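2022-04-01
Kitchen Reset project, Viltport robotics club, bench log

In at 4, had the room till 6. Arm up first go, no network fault. Left the Turkonon build from last week on it, did NOT pull the new one, want a clean comparison before anybody merges.

Job today was demos for the put-away task. Target is 100 good ones before the July showcase and we are nowhere near if we keep tossing them for bad grasps. Dataset folder says 2,415 files but most of that is junk from the calibration runs, someone please sort it (probably me).

Layout B again: plate in the middle, fruit round it, oven on the right. Same as the sheet taped inside the cupboard. Kept the ketchup on the plate, it's a good test for the planner becuase the long axis is on an angle and the old code only ever wanted to come in square.

Homing: fine. Wrist joint still has that little hitch coming off the stop. Have not touched the tension.

Grasp width on the small stuff is the big problem. Strawberries need a lower force cap than the rest, so I split the config into two profiles, soft and normal. Soft = strawberries + banana. Normal = everything else. Naming is lazy, change it if it bugs you.
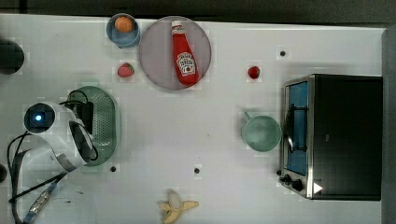
Ketchup across the plate, both views.
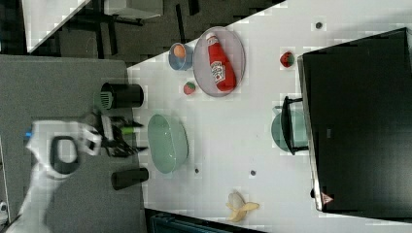
Runs, in order:
- fruit to basket, soft profile, 11 tries. Early ones ok. Then it started closing high and brushing the leaf. Dropped approach height a touch and it came good.
- ketchup off plate, normal profile. Grabs near the cap and the bottle swings. Needs to go for the middle of the body. Label side seems to confuse the detector, box jumps about when it turns. Same thing the Delić code had, so maybe it's the training set and not us.
- banana. Don't ask. Peel flaps get picked up as separate objects. Merged them by hand for now, needs a proper fix.
- tools. Got one clean pick only, then ran out of time. Approach path passes too close to the table edge for my liking, added a keep-out strip on that side. Strip is a guess, measure it properly.

Overhead and wrist streams drifted apart again by the end. Restarting the recorder fixes it but then you lose the episode numbering and have to rename by hand. Recorder should really stamp off one clock. Wrote a ticket.

Colour balance: still locked to manual. Please leave it locked. Last time auto got switched back on the oranges and reds went to mush and we binned a whole afternoon.

Sunach rules sheet (new version) says the start layout can be rotated by the judges. Didn't know that. Means all our demos with the plate in the same spot are worth less than we thought. Need a layout C and D at least, and mix the mug and bowl positions more than we have been. Also says resets are on the clock, so practise resets. Sounds dumb but we're slow at it.

Spare finger pads: 2 left in the drawer. Order more, the grey ones, the black ones are too slick.

Next session
- redo ketchup with centre grasp
- measure keep-out strip
- peel flaps, see above
- try new Turkonon build on a COPY of the config
- charge the gamepad!! it died mid run

Backed up to the club drive before I left, folder is named layoutB_soft_normal. Have not checked it opens at the other end. Arm parked, power off at the wall, key back on the hook.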